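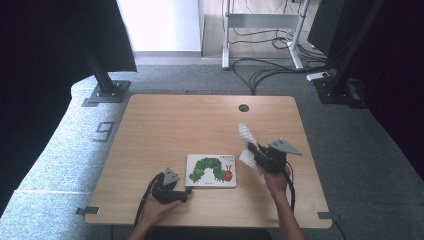
Figure 1. Both hand-held grippers at the work table, with the board book used in the page and pick-up tasks.

Two Hands, One Book: Building a Pair of Hand-Held Grippers in a Shared Workshop

Final project report, June
Kiri Prendergast and Kieran Haslam
Advisor: Rebecca Fiore

1. What we set out to do

The proposal we handed in at the start of the term said we would build a low-cost pair of hand-held grippers, use them to record a person doing simple two-handed tasks, and train a small model that could later drive two robot arms through the same motions. It also said the result would "generalize to everyday household objects." Kieran wrote that sentence and I let it stand. I would not let it stand now, and a good part of this report is about why.

The idea is not ours. Plenty of groups have published versions of it. A person holds a gripper in each hand, does the job with the grippers, and the recording stands in for a robot doing it. You skip the slow business of steering an arm by remote control. The claim that usually goes with this is that anyone can do it, at home, for very little money. We wanted to find out how much of that survives contact with two students and a shared shop.

We picked a children's board book as the main object. It is stiff, square and light, and it has thick pages that a clumsy gripper has at least some chance of separating. We defined three tasks: slide the book across the table, pick it up and hand it from one gripper to the other, and open the cover. The third was the one we cared about.

2. Where the work was done

All of the building and recording happened at Turnbridge, the shared workshop two blocks from campus. Membership was covered by the course. We had the use of one table in the carpeted area and a shelf in the back.

A shared space is a poor place for an experiment that depends on things staying put. The table got pushed aside for other people's work, and each time we had to set up again. We could have marked its position on the carpet in the first week. We did it in the fifth, after Rebecca asked us how we knew that two sessions were comparable and we had no answer.

3. The grippers

Both grippers are the same basic design: a black body held in the fist, a trigger under the index finger, and two jaws that close in parallel. We printed the bodies on the shop's machine. The finger pads are white and textured, and they went through more versions than anything else in the project. The first set was smooth. It held the book well enough if you squeezed from both faces, and lost it as soon as you tried to grip by a corner. The textured pads are better. I hesitate to say how much better, as we changed the trigger spring in the same week and never went back to test them apart.

On top of each body is a gray triangular plate. It began as a place to mount things and ended up being useful mostly as a visual cue, because it makes it easy to tell in the recordings which way a gripper is turned. It also catches on sleeves.

The cables were a mistake we knew we were making. Each gripper sends its jaw position down a black cable to the recording computer. We had planned to go wireless and dropped the plan when the first board would not hold a connection for the length of a task. A cable works. It also pulls on the hand, slightly and in a direction that changes as you move, and the person holding the gripper corrects for that without noticing. Those corrections are in our data. A robot arm with its wiring run some other way would have no need for them, and the model learns them anyway.

4. Recording

We recorded 70 demonstrations that we consider usable. The proposal promised 2000. I want to be plain about the gap, since it is the first thing Rebecca will look for. The larger number came from reading other people's papers and assuming that if one demonstration takes half a minute then the rest is multiplication. It leaves out resetting the book, restarting the software, checking that both cables are still seated, and the fact that your forearms get tired. Eight of the usable recordings are of the cover-opening task. The others are divided unevenly between sliding and handing over, with sliding in the lead because sliding is easy.

Kieran did most of the demonstrations and I did the rest. We are both right-handed, and it shows. In nearly every recording the left gripper steadies and the right one does the work. We noticed this late and tried a session with the roles swapped. It was bad enough that we left it out of the training set, which I suspect was the wrong call. A robot does not have a weak hand, and we have taught ours to behave as if it did.

There is also the question of what counts as a usable demonstration. Our rule was that the task had to be finished without a drop. Amarachi Nwankwo, who reviewed our draft for the class exchange, wrote in the margin: "So you threw away every example of recovering from a mistake?" Yes, we did. I have no defense for it beyond the fact that everybody's tutorial seems to say the same thing.

5. Training and software

For the recording and training code we used Niria, a package written by an earlier student team and passed down through the course. Fulvio Santoro, who was on that team and is now a teaching assistant, helped us get it running and was patient about it. The package does what it says. The documentation describes a different version of the package.

Time alignment took the longest. The video and the jaw positions are stored separately and each has its own clock. When they drift apart, the model sees the jaws close before the book is between them. Our first trained model closed its fingers on air every time, and we spent a week adjusting the network before looking at the timestamps. The offset was 40 milliseconds in some files and much larger in others. Fixing it did more for the results than everything else we tried combined.

6. Tests

We had two afternoons with the pair of Bevan arms in the robotics lab. We fitted copies of our jaws and pads to them and ran the trained model on all three tasks.

Sliding worked on most attempts. I am not very impressed by this. A fixed program that moved the arm sideways at table height would have done as well, and we could have written one before lunch. We did not run that comparison and we should have. Without it I can't say that the model learned anything about books.

The hand-over worked sometimes. When it failed, it was nearly always at the moment when both grippers had hold of the book and one had to let go. Sometimes neither did, and the arms leaned against each other until Fulvio hit the stop. Once both let go together. The cable corrections described in section 3 may be part of this, though that is a guess.

Opening the cover did not work at all. The right gripper went to the correct edge of the book, which pleased us more than it deserved, and then pressed down on the cover where it should have lifted. With so few recordings of the task this is not surprising. Kieran believes it would work with more data. He may be right. It is also what people say about every one of these systems, and I would like to see the curve before I believe in it.

We tried one other object, a thin paperback, to see what "generalize to everyday household objects" looked like in practice. The gripper folded the front cover back and pushed the book off the table.

7. What it cost

The parts were cheap. The published claims are fair on that point, and anyone with access to a printer could make the bodies and jaws. What the claims leave out is the use of a lab with two arms in it, a teaching assistant who already knew the code, a table in somebody else's building, and most of our evenings. I don't think this was a home build in any honest accounting. The grippers were built in a workshop. The rest leaned on the university.

8. Where the two of us disagree

Kieran asked that his view be recorded, and he is right to ask. He thinks this report undersells the hardware. The grippers held up for the whole term, the jaw readings are repeatable, and the next team can start recording on the first day where we started in the sixth week. I agree with all of that. My objection is to calling the project a success on the strength of its tools – the tools were meant to answer a question and we did not collect enough to answer it.

9. Notes for the next team

The printed parts files are in the course folder under Grirnanmont, which was the working name of the project before we shortened the title. Use the second version of the jaw file. The first has a hole in the wrong place.

Check the clocks before you record anything. Mark the position of the table. Keep the failed attempts, and label them.

Record the hardest task first, while you still have the patience for it. Swap hands from the beginning, even though it is unpleasant. If the wireless board can be made to work, use it, and if it can't, run the cables up the arm and tape them at the elbow – we tried this near the end and the pull was much less noticeable.

Write the plain fixed program for the sliding task and test it beside the model. It should take an afternoon. The spare finger pads are in the drawer under our shelf at Turnbridge, along with a bag of trigger springs.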